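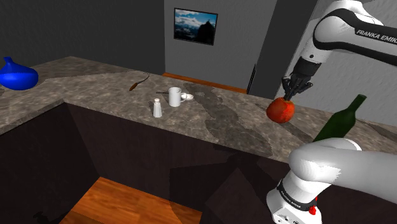
Apple pick in the kitchen sim, parallel gripper on the Franka arm

Is a simulated grasp test any use for choosing a gripper?

Posted by Natália Serrano

I have to choose between two grippers for a small pick-and-place setup and I'm trying to do the first round in simulation. One is the stock parallel gripper you see on the apple. The other is the Avholm soft three-finger one, which I have as a model file but not as hardware.

I ran the apple 196 times with the parallel gripper, always coming in from the top, and got 13 drops. The Avholm model did the same runs with 3 drops. On paper that settles it, and my boss would love for it to be settled. I don't trust it. The soft fingers in the model are three rigid pieces with a springy joint, and I left the friction at whatever the file came with. Changing that one number moved the drop count more than changing the gripper did.

So before I write this up: does anybody get sim results that hold on a real bench, or am I comparing two settings files? The mug, the salt shaker and the bottle are next on my list, if that matters.

Afroza Abeysekara

You're comparing two settings files. Sorry.

A rigid sphere-ish thing between two flat fingers is the easiest case a contact solver will ever get, and it can still go wrong in both directions. I've had fruit stick to a finger pad by one corner and ride along for a full transfer. I've also had it shoot out sideways because the time step was too long. Neither told me anything about rubber.

What I would do, in this order:

Set the same friction for both grippers. If the gap between 13 and 3 closes, you have your answer about the gap.

Halve the time step and run 36 of the same picks again. If the drops move around, don't report any of the numbers.

Look at when the drops happen. Drops during the close are usually approach or alignment, and the sim is decent at that. Drops during the lift or the swing are friction and grip force, and there I wouldn't believe it without a real part in a real hand.

Sim is good for reach and clearance. With a bottle that close to the apple, I'd want to know whether the wider hand can get down there at all – the soft one has a lot more knuckle on it than people expect. That's a fair comparison and you can make it today without touching friction.

For the rest, ask Avholm for a loaner. If they say no, that's information too.

nanayakkara_bench

We use the Mamik controller with a soft gripper and it works great, never had a problem. Just get the soft one. Parallel will bruise fruit.

Natália Serrano

Thanks Afroza. Matched the friction and the parallel gripper went down to 5 drops, the soft one up to 4, so there goes my nice chart. Haven't done the time step yet.

To nanayakkara_bench: what are you picking, and how many? The actual job here is boxed parts for the Lokby line. The apple just came with the kitchen, so bruising isn't on my list.

Afroza Abeysekara

Boxes? Then put a box in the sim before the mug or anything else. Flat sides suit the parallel hand, and I'd want a very good reason to pay for soft fingers. Check the widest box against the stroke first.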